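Trying out a simulated kitchen for robot arms: my term project report
12/09/2018

What I set out to do

For my independent project this semester I wanted to work with robot arms, and there was one big problem, namely that our department has exactly one arm and the grad students pretty much live next to it. So my advisor suggested I review a simulator instead. I ended up with a student license for Prydderch, a software package that gives you a virtual arm with a two-finger gripper and a bunch of kitchens to drive it around in. The company behind it is called Gakero, and they sell mostly to schools and small labs, so it felt like a good match for somebody like me who had never moved a robot an inch.

My question was pretty simple: could a student with one programming class and a so-so laptop get useful practice out of this thing? I also wanted to know if the recordings it saves would be good enough for a later project, where I'd like to train a small network to reach for objects.

Getting it installed

I'd read the manual back in June, thinking I would be all ready to go by fall. Ha. The download went fine, but the installer wanted a graphics driver my laptop didn't have, and the one it did have kept coming back after every restart. I lost most of a weekend to that! Once it was sorted out, the program opened on the first try and I haven't had a crash during startup again.

The license comes with one pack of kitchens, called Pirkiren. You pick a layout, pick a look for the walls and counters, and hit start. You can also tell it to shuffle the looks for you, and that's the setting I used the most (mostly out of curiosity, I wanted to see how ugly it could get). The answer is very. Marble next to dots next to more marble. The manual says the wild patterns are on purpose, so that a network trained on the recordings doesn't get too attached to one kind of countertop. That makes sense to me, but my eyes were tired by the end of a long session.

Driving the arm

You can steer with the keyboard, a mouse or a game controller. I started on the keyboard and it was awful. Six directions plus three kinds of turning plus open and close is a lot of keys, and I kept rotating the hand when I meant to lower it. The game controller was so much better that I'd tell anybody to skip straight to it. Left stick slides the hand, right stick turns it, trigger closes the fingers. After a couple of evenings I'd stopped looking down at my thumbs.

The view I liked best is the one that rides along on the hand. You see the fingers all the time, so you know where they're pointing, but you lose track of the rest of the room really fast. Tip the hand up a little and all you've got is wall. The other choice is a fixed view from across the kitchen, and there I could never judge how far away things were. I wish you could have both side by side on the student license. (You can on the full one. Of course.)

Wallpaper, marble and a little gold cone, all from the hand view:
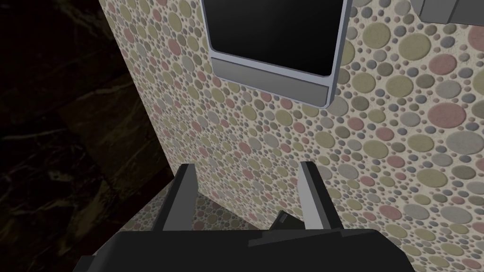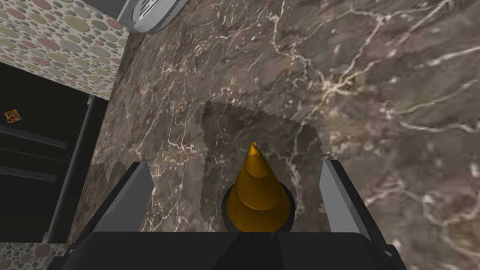 What I recorded

I ran the same kind of task over and over: start from wherever the hand was, find the object, get the fingers on both sides of it, close, lift. In total I saved 231 attempts, and I kept 40 of them as my "clean" set, meaning I didn't bump anything and didn't have to back up and start the approach over. The longest recording has 1,807 steps in it, and most of those are me wandering around lost with the hand tipped the wrong way.

Each attempt gets saved as a folder with the pictures, the joint angles and a text file of what you pressed. I could open everything in Python without any special tools, which was a really nice surprise. The text file has no column names though! I had to work out which number was which by pressing one button at a time and watching what changed. Gakero support did answer my email about it, and they sent me a list, so if you get the software, just ask them for that on day one.

Things I liked

The physics felt believable for slow moves. If you close the fingers off center, the object shifts or tips the way you'd expect it to. Resetting is quick, so a bad attempt doesn't cost you much. And the controller support is great, I can't say that enough.

Things I didn't like

Shadows and edges can get blocky on a laptop like mine. The hand sometimes jitters when it's pressed against a counter. And the tutorial stops after 12 short lessons, right before the part on saving and replaying, so that was all trial and error for me.

Would I use it again?

Yes, for practice and for learning what the data looks like. I'd like to take my clean set over to the lab at Plurnmont next semester and see if a network can learn anything at all from it. My guess is I'll need a lot more attempts, and I should probably record them after a good night's sleep. The folders and my Python script are on the class drive, along with the column list from support.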